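方便面的收纳:一个没人愿意认真对待的问题

厨房收纳的文章我看过不少,大家都爱讲香料瓶怎么贴标签,豆子怎么装进玻璃罐,意面怎么按长短立成一排。轮到方便面,作者们集体沉默,仿佛住在样板间里的人从来不在半夜饿。可是打开任何一户正常人家的吊柜,最先砸到脑门上的多半就是一包面。

我家原先的做法是往柜子里塞,塞到门关不上为止,再用肩膀顶一下。这套系统运行了好几年,缺点是每次开门都像抽奖,优点是抽到的总是面。今年三月我终于受够了,花了一个下午把所有的面都搬到桌上,重新来过。下面写的就是那个下午的心得,外加之后几个月里陆续打脸的部分。

先全部拿出来

别站在柜子前面一包一包地挪,那样只会把左边的乱换到右边。找张桌子,清空,把方便面统统请出来,单包的、连包的、压在米袋底下那包形状可疑的,一个都别漏。

摊开以后先看日期。油炸面饼放久了会有一股哈喇味,煮多久都救不回来。过了期的别犹豫,快到期的用马克笔在背面写个大字,我写的是“先”,家里人起初以为是某种暗号。包装漏气的、封口开了的,也在这一步处理掉。

再按口味分堆。你会在这时候认清自己:嘴上说喜欢换着吃,堆出来却是一座鸡汤味的山,旁边几包别的口味充当点缀。我建议以后买东西时记住这座山的样子。

连包要不要拆

这是全家争得最凶的一条。整包的多连装放着好看,摞起来也稳,可塑料膜一撕开就原形毕露,剩下的几包在里面滑来滑去,膜还哗啦哗啦响,半夜想偷吃根本藏不住。

我的规矩是:没开的整包平放,放在高处或者里侧;一旦开了口,当场全部拆散,单包立起来放进盒子,外膜扔掉。别留着那层膜当袋子用,它当不了。唯一要留的是印着煮面时间的那一块,如果你家和我家一样,有人煮了十几年面仍然每次都要问几分钟。剪下来贴在柜门内侧,世界清静。

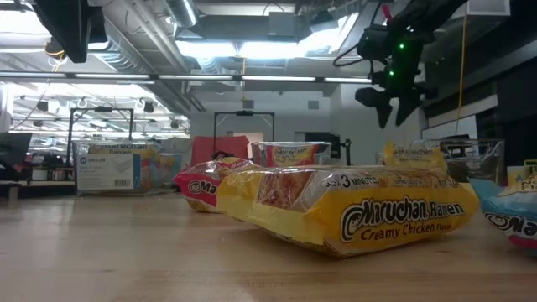
卡芙莉(Kavley)
本站厨房栏目撰稿人,兼任自家吊柜管理员
发布于2022年9月1日

盒子选透明的

黄色的鸡味连包摆在外面,谁都认得出来;难的是放进盒子以后。藤编筐、布艺筐、仿旧木箱,杂志上都好看,装方便面却等于装进黑洞。你会忘掉里面有什么,然后再买一份,然后再买一个筐。

透明塑料盒没什么气质,胜在诚实。红的黄的蓝的包装隔着盒壁一眼就能分清,剩几包也看得见。我前后换过三种盒子。第一种是Hirkik的带盖款,盖子扣得极紧,密封性无可挑剔,只是饿的时候没有人愿意跟盖子搏斗,两周后盖子就被丢到冰箱顶上,至今还在。第二种是Prasano的抽拉盒,滑轨很顺,可惜高度差了一点,面饼立着放进去会顶住上层隔板,要拉出来得先掰碎一包。第三种是在托莱多路的杂货铺买的无名方盒,敞口,没盖,直壁,用到现在。

买之前拿一包面去店里比一比。带着面逛杂货铺确实有点怪,总好过回家再退。要紧的是内壁的高度:盒沿比面低一小截最好,手指捏得住包装上缘,往上一提就出来。盒底收得太窄的不要,那种盒子上面宽敞,下面的面全挤成斜的。

立着放,别摞着放

单包面摞起来像砖墙,抽底下那包,整面墙就塌。立着放像文件夹,想要哪包抽哪包,也不容易压碎。每个盒子只放一种口味,放不下就说明买多了。如果口味太杂、每样只有一两包,就单独设一个“杂牌军”盒子,别为了一包海鲜味专门腾地方。

盒子前头空出来的地方别急着填满。立着的面需要一点松动,塞得太紧,抽一包会带出三包,另外两包通常掉进水槽。

新买的放后面,旧的往前推。超市理货员天天这么干,我们在家就是做不到。我的折中办法是,每次添货时把前排写了“先”字的那几包直接放到灶台边上,碍手碍脚,自然就有人吃掉。

调料包的去处

总有人煮面只放半包调料,剩下半包折一折塞回柜子,过几天整个柜子都是粉。准备一只夹子,把袋口卷两道夹紧,统一放进一个小盒,小盒固定在面的旁边。半包调料拿来炒饭、拌黄瓜、腌鸡翅都行,下手轻一点,它很咸。要是盒子里攒了九包还没动过,就承认吧,你是不会用的。

放在哪里

灶台正上方的柜子最顺手,也最不合适,热气和油烟天天往上走。水槽下面更不行,潮,而且跟清洁剂做邻居。我最后选了离灶台一步远的中层搁板,成年人抬手就能拿到,小孩得搬凳子,搬凳子有声音。

高处只放没拆的整包,轻,掉下来也砸不坏人。罐头一律放下面,这一条我是用脚趾学会的。

搁板上撒过调料的话,用半湿的抹布擦一遍,晾干了再放盒子。垫纸可以省,碎面渣会钻到纸底下,你得把所有东西搬出来才能抖干净,于是你就不会去抖。

多久整理一次

我原来计划每月一次,做了一次。现在改成每次买新的之前看一眼柜子,顺手把空盒子擦一擦,连同采购单上的“方便面”三个字一起重新考虑。通常考虑的结果还是买,不过口味会换一换,买回来放进杂牌军的盒子里,挨着上回那包还没吃的海鲜味。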